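Comment un bras robotisé apprend-il à couper ?
Une visite à l'atelier Lusterwood

Un samedi de septembre, l'atelier Lusterwood ouvre ses portes au public. La salle principale porte un numéro, 2113, peint sur la porte. Les visiteurs entrent par groupes et restent 60 minutes. Dace Krūmiņa, technicienne, présente les machines. Valdis Butkienė s'occupe des programmes.

Qu'est-ce qu'un bras robotisé ?

Un bras robotisé est une machine faite de plusieurs segments reliés par des articulations. Ton bras a une épaule, un coude et un poignet. Celui du robot fonctionne de façon comparable, avec un moteur dans chaque articulation. Un ordinateur indique à chaque moteur l'angle à atteindre.

Le pied du bras est boulonné sur une plaque de métal percée de trous filetés. Un trou fileté reçoit une vis. Si la base bougeait de quelques millimètres pendant le travail, toutes les positions calculées seraient fausses.

La pince

Au bout du bras, on monte un outil. Pour la démonstration, il s'agit d'une pince, aussi appelée préhenseur. Elle s'ouvre et se ferme. La force de serrage se règle : trop faible, l'objet glisse ; trop forte, un objet fragile s'écrase. Pour tenir un couteau, il faut une prise ferme qui empêche le manche de tourner.

Pourquoi couper est difficile

Quand tu coupes un légume avec un adulte, tes yeux et tes mains travaillent ensemble. Tu sens que la lame rencontre une résistance, puis qu'elle touche la planche. Le robot ne sent rien de cette manière. Il dispose de mesures, par exemple l'effort fourni par ses moteurs. À Lusterwood, le programme relève cet effort 200 fois par seconde.

Le mouvement se décompose ainsi :
1. placer la lame au-dessus de l'endroit choisi ;
2. descendre en ligne droite ;
3. s'arrêter au contact de la planche ;
4. remonter et se décaler pour la coupe suivante.

Valdis Butkienė garde un fichier de 300 essais. Les essais ratés y figurent aussi. Ils servent à corriger la vitesse de descente ou l'angle de la lame.

Le poste de travail

La table est faite de rails en aluminium placés côte à côte. On peut y fixer du matériel à différents endroits et le déplacer ensuite. La planche à découper est posée de biais, et le programme doit donc connaître son orientation avant de commencer.

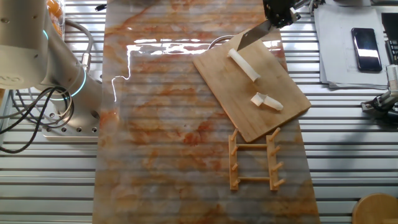 La lame au-dessus de la planche, tenue par une pince noire. Un morceau plus court se trouve à côté de la grande pièce blanche.

Les règles de la visite

Les enfants restent derrière la ligne jaune avec leur accompagnateur. On ne tend jamais la main vers un bras robotisé, même immobile : il peut attendre un ordre et repartir. Le bouton d'arrêt d'urgence coupe le mouvement. Seule l'équipe l'utilise, sauf en cas de danger.

Petit lexique

Articulation : partie mobile entre deux segments.
Préhenseur : outil qui saisit les objets.
Trajectoire : chemin suivi par l'outil.
Effort : force ou couple que fournit un moteur.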